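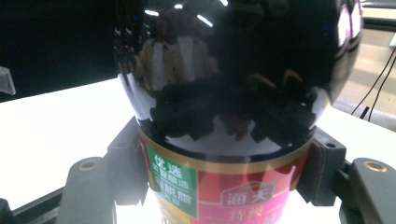
Chapter 6
Teaching by Hand: What a Demonstration Contains

Most accounts of robot learning begin with a promise. A person who knows nothing about programming picks up a tool, does the job a few times, and the machine learns to do it too. We shall spend much of this chapter asking how far that promise holds. A demonstration is a recording of what one person did, on one occasion, with whatever happened to be on the table. Take a hand-held gripper closed on a container with a glossy black domed top. The dome acts almost like a curved mirror, and a stretched figure in light clothing shows on its left side, along with streaks of white light. To a reader this is a reflection and can be ignored. To a learning system it is a patch of pixels that appeared while the fingers were closed, and nothing in the recording says that it does not matter.

6.1 Two ways of showing

We shall deal with two families of method. In the first, the demonstrator holds a gripper directly and carries out the task with it. In the second, the demonstrator sits at some distance and drives a robot arm by remote control, using a joystick, a headset or a smaller copy of the arm.

Supporters of hand-held tools say that they are quick and that the movements are natural. Both claims are fair, up to a point. The human wrist can reach poses that many arms cannot, and a person holding a tool will use such poses without thinking about it. The recording may then be a perfectly good account of something the robot is unable to do. Remote control avoids this particular trouble, as every recorded movement was made by the robot itself. It brings other troubles. Operators hesitate, overshoot and stop to look again, and all of that goes into the data too.

The Lesness exercise, which we return to in 6.4, compared the two on a simple task of lifting and placing jars. Žydrūnas Juška collected 59 demonstrations with a hand-held gripper and 20 by remote control, in the same room. The larger set looked better on paper. When the sets were checked against the reach of the arm, nine of the hand-held recordings had to be thrown out. Readers should be wary of any report that gives the number collected and leaves out the number kept.

6.2 What the fingers know

Anyone who has closed a gripper on a smooth container has felt whether the hold was firm. The person adjusts, often without noticing. Unless the tool carries a force sensor, none of this is written down. A camera near the fingers records that the pads are against the sides. It does not record how hard they press, and two recordings that look the same may differ in the one respect that decides whether the container is dropped.

Ülle Uibo has argued that demonstrators should be asked to fail on purpose now and then, so that the data contain a slip and a recovery. The idea is attractive. We are less sure that a slip made on purpose looks much like a real one, and the Skitia recordings, discussed in 6.5, give little reason to think so.

Before reading on

Choose a task you do daily with one hand. Write down every point at which you rely on touch, then strike out those a camera could have caught. Keep the list for use with section 6.3.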